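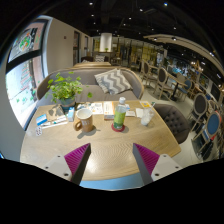

Figure 2. A potted plant with small round leaves and a ceramic mug on a wooden table.

3.2 Do desk plants change how people rate their work?

Claims that a plant on the desk makes people calmer or more productive are common in trade writing and somewhat less common in careful studies. The Weerakoon survey is the one most often cited, and it deserves a closer look than it usually gets. It drew on 900 office workers, all of whom were asked in a single sitting whether they kept a plant and how satisfied they were with their job. Plant keepers scored higher. The authors take this as evidence that greenery improves satisfaction, but people who bring in a plant may be people who already like their workplace enough to decorate it. Length of service was not recorded, so we cannot check.

Our own follow-up was meant to remove that problem. We recruited 113 staff at two firms, Wivix and Cudex, and assigned plants by lottery. Ratings were collected in May, before the plants were handed out, and again after three weeks. Objects such as mugs, photos and calendars (Figure 2 shows a typical pairing) were left to each person's taste and logged only as present or absent.

The difference between groups was small and fell well inside the spread of the first round of ratings. At Wivix the plant group scored slightly higher; at Cudex it scored slightly lower. We see no good reason to prefer one site over the other, and pooling them leaves very little to explain. Kanagaratnam's reading of the same data is more generous. He argues that three weeks is too short for any benefit to build up. That may be so, although the Brurnon trial, which he cites in support, ran longer and lost so many participants that its final comparison is hard to trust.

A further difficulty is that nobody in a study like this can be kept unaware of the treatment. Several participants guessed the purpose on receiving the pot, and their answers on the second form may reflect politeness as much as mood.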